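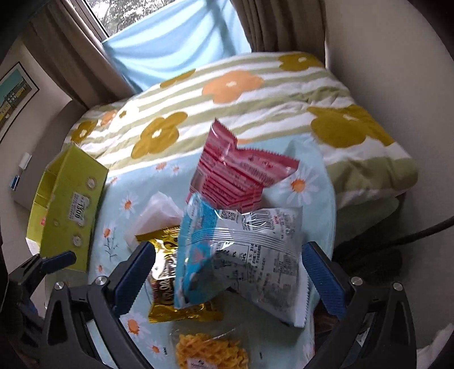

Snack bag with a sky-blue side panel; the nutrition tables are on the back.

Preparing the Kitchen and Household Before a Long Trip Abroad
Guidance for residents, Floltalbridge Household Advice Service

Residents who travel overseas for two weeks or longer often give careful attention to their tickets and very little to the home they are leaving. The advice on this page covers the kitchen, the utility areas and the packing of food for the flight. It applies to apartments and single-family houses alike. Residents of the Halonen building should also read the notice on water shutoff posted by their management office.

One week before departure

Stop buying fresh produce in quantity. Plan the remaining meals from what is already in the refrigerator, beginning with dairy, cooked meats and leafy vegetables. Bread, grated cheese and most berries may be frozen on the day they are bought and used after the return.

Check the freezer for unlabeled containers. Anything that cannot be identified should be thrown out now, while there is still a trash collection to take it.

Open packages of flour, rice, oats and dried fruit should be moved to jars with tight lids. Pantry moths can become established in a closed kitchen in warm weather, and a folded paper bag will not keep them out. Wipe the shelves with a cloth wrung out in warm soapy water and let them dry fully before the jars go back.

The refrigerator

For an absence of less than a month, the refrigerator may be left running at its usual setting. Remove milk, cut fruit, leftovers and open juice. Condiments, hard cheese in its original wrapping and unopened butter may stay. The refrigerator compartment should be at or just below 37 degrees Fahrenheit, which leaves a small margin below the recommended maximum of 40.

For a longer absence, empty the appliance, unplug it and defrost the freezer section. Wash the interior with two tablespoons of baking soda in a quart of warm water, dry it, and prop the door open with a rolled towel. A refrigerator closed while damp will smell of mildew within days, and the odor is difficult to remove from the gasket.

To learn whether the power failed while you were away, freeze a cup of water, set a coin on the ice and return the cup to the freezer. A coin found at the bottom indicates a long outage, and the frozen food should be discarded.

Sinks, drains and dishwashers

Run the garbage disposal with plenty of cold water on the last evening. Pour a quart of clean water into any floor drain or basement sink that is seldom used, so that the trap does not dry out and admit sewer gas. Run the dishwasher empty once, clean the filter, and leave the door slightly open.

Turn off the water supply to the washing machine at the wall. Rubber hoses that show cracks or bulges should be replaced before the trip — a hose that bursts on the second day will go on running until someone enters the house.

Heating and cooling

Travelers leaving in November or later should not turn the heating off completely. A thermostat setting of 57 degrees is sufficient for most homes in the district. Open the cabinet doors beneath any sink on an outside wall so that warm air can reach the pipes.

Packing food for the journey

Dry foods travel best. Crackers, nuts, pretzels and plain cookies may be carried in the cabin on most routes, but fresh fruit, meat and cheese are commonly refused on arrival, and travelers should finish or dispose of them before reaching the customs desk. Keep commercial snacks in their original packaging, with the ingredient list legible. Homemade food should be packed in a clear container and labeled with its contents.

Sealed bags swell in the cabin as the air pressure drops. Do not press them tightly into a side pocket of a suitcase. Spreads, yogurt and soft cheese are generally treated as liquids at security and belong in checked luggage, each item inside a second sealed bag.

Travelers with food allergies should carry a card naming the allergen in the language of the country they are visiting.

On returning home

Run each cold tap for several minutes before drinking from it. Inspect the refrigerator before putting new groceries inside. Suitcases should be opened and shaken outdoors, and clothing taken directly to the washer.

Residents who leave a key with a neighbor are asked to leave written instructions as well, including the location of the main water valve and the electrical panel. A blank form is available at the Pleder Street office, window 2. Questions about this page may be addressed to Zachary MacLeod, Household Advice, at the same office.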